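Notes from the robot club: the garden tool task

2021-06-01

I promised in my last post that I will write more about the club and less about my bicycle, so I am keeping the promise. It is a long post. If you are only interested in the competition rules, go to the end.

For new readers: I joined the student robotics club of our technical college last September. I was the oldest beginner in the group and I had never written a program that moved a real thing. On my first evening Mirjana Dimitriou, who leads the club, gave me a paper with the safety rules and a hex key, and then I was tightening screws until it was time for the last bus. I liked it very much.

This year our team is called Dustular. The name was chosen before I came, and I have heard three different explanations of it. We are preparing for the Darkum student challenge, where every team must show a two-arm robot which sorts household objects. The organizers give a list of themes and each team takes one. Kitchen was already gone, office supplies was also gone, and so we have the garden.

In the beginning I thought the garden was a bad theme. A cup is a cup, but hand shovels are a difficult family. They have a wide part which is thin and curved, and a handle which is round, and when you put two of them together they like to lie on top of each other. Also our tools are not clean. We discussed if we should wash them, and Panagiotis Katsaros was strongly against it. His opinion is that a garden tool without soil belongs to a shop, and the robot must learn with what people really have at home. So the soil stays, and the table gets dirty too, and we wipe it when the specks become too many.

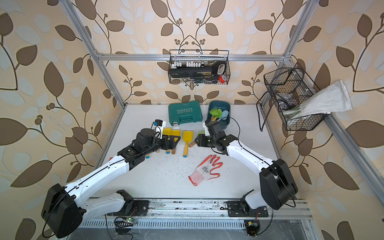

Both arms over the yellow shovels, with the glove in front.

The task has two parts. In the first part the arms must put the shovels in a row, with the blades to the back and the handles to the front. In the second part they must bring each tool to its place. We teach by demonstration. One person moves the arms from the control station, the computer records everything, and later the program tries to do the same by itself. To be honest with you, the demonstrating is tiring for the shoulders. After twenty minutes I start to make lazy movements, and the program learns lazy movements very well.

Up to now we have 276 recorded demonstrations. Of these, 63 are mine. Mirjana looked through all of mine and removed some of the worst, and she was right to do it. In one of them I held a shovel in the air for a long time while I was talking with Panagiotis about sandwiches. You can imagine what the arm would learn from this.

The thing I have learned most about is the grip. When I started, I wanted to take every shovel by the blade, as the blade is bigger and I thought it would be easier. It is not easier. The blade is curved, so the fingers touch it only in small places and then it turns. The handle is much better, but you must come to it from above and in the correct angle, and you must leave enough room for the other handles beside it. If the row is too tight, the fingers cannot go down between two handles. If the row is too wide, the last tool goes too near to the bin. Now I always stop over the handle, look at the wrist camera picture on the monitor, correct a little, and only then go down.

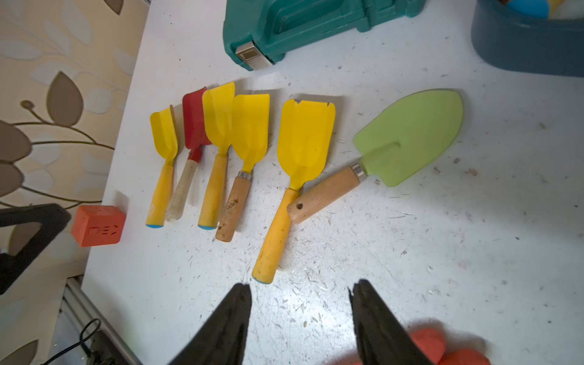
Mirjana calls this "the breath". You stop, you take a breath, you go down. At first I found it a little funny, like a yoga lesson, but my results became better in the same week. Out of the last 60 attempts that the program did alone, the ones that failed were mostly where the demonstrations had no breath in them. We could see it in the recordings when we compared them.

The second problem is tools that cross. When one handle lies over the neck of another tool, which one should the arm take first? For a person it is clear, you take the top one. The program does not know what is the top one. Panagiotis wants to add a rule by hand. Mirjana wants to record more crossed examples and let the program find it. They had a long discussion about it, very polite, and I made tea. My own feeling is with Mirjana, but I am also the person who will have to record the crossed examples, so maybe I should think again.

Our software is the open version of Collix, with a few changes. It crashed often in winter. The new version is more stable, but it writes very big files, and one evening the disk was full in the middle of my best session. I lost four demonstrations. I went home and ate a whole chocolate bar.

About the glove: it is the hardest object on our list, and we have not decided if we will show it at the challenge. A shovel keeps its form. The glove has a different form every time you put it down, and the two arms have to work together to turn it. I have done it correctly two times. Both times I was so happy that I forgot to stop the recording.

Now the rules, for those who asked in the comments. Each team has ten minutes at the table. You get points for every object in the correct place, and you lose points if something falls on the floor. A team member may touch the robot only one time, and it costs points. The maximum is 200. Last year's team from our club had the theme of toys and finished fifth, and the winner was a team called Pangilinan, who are taking part again this year.

We still need people for the evening sessions, beginners also. You do not have to know programming. Write me in the comments or come directly to the workshop and ask for Mirjana. Please bring your own cup, we have only three and one of them is for screws.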